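Puerto de Nastorthorpe: se busca ayudante de muelle para la temporada

La dársena municipal de Nastorthorpe necesita una persona para atender la rampa y los pantalanes desde finales de marzo hasta octubre. El puesto quedó libre cuando nuestro anterior ayudante descubrió que se mareaba, cosa que le ocurrió en la oficina.

Qué hay que hacer

Cobrar la rampa, asignar amarres de paso y recordar a los patrones, con una sonrisa si es posible, que los 3 nudos del canal no son una sugerencia. También baldear el muelle, revisar las defensas y escuchar la historia de la lubina que se escapó. La lubina crece cada año.

El contrato es de 6 meses, a 14 horas semanales repartidas entre mañanas y tardes. La marea no consulta el cuadrante.
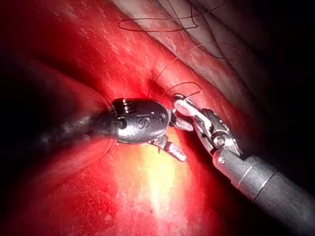
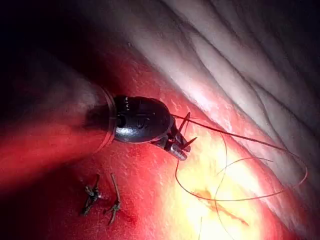

Instrumental quirúrgico robótico sobre una superficie rojiza y brillante, en ambas imágenes.

Qué pedimos

Saber hacer un as de guía sin mirar el teléfono. Carné de patrón o intención seria de sacarlo. Se valora haber manejado la bomba Grener del pantalán de combustible, que arranca a la primera si se le habla bien, y tener inglés suficiente para discutir una factura.

Qué ofrecemos

Sueldo según convenio portuario, chubasquero de la casa Vörös (talla única, la de otro) y 600 euros de complemento al terminar la temporada. La caseta tiene estufa, hervidor y vistas al contenedor de aceites usados.

Cómo presentarse

Carta y currículum en la oficina del puerto, a la atención de Anayeli Bañuelos, antes del 22 de marzo de 2018. Las entrevistas las hará Krisztina Szűcs, capitana de puerto, a bordo de la lancha Dirora. Conviene traer calzado que agarre.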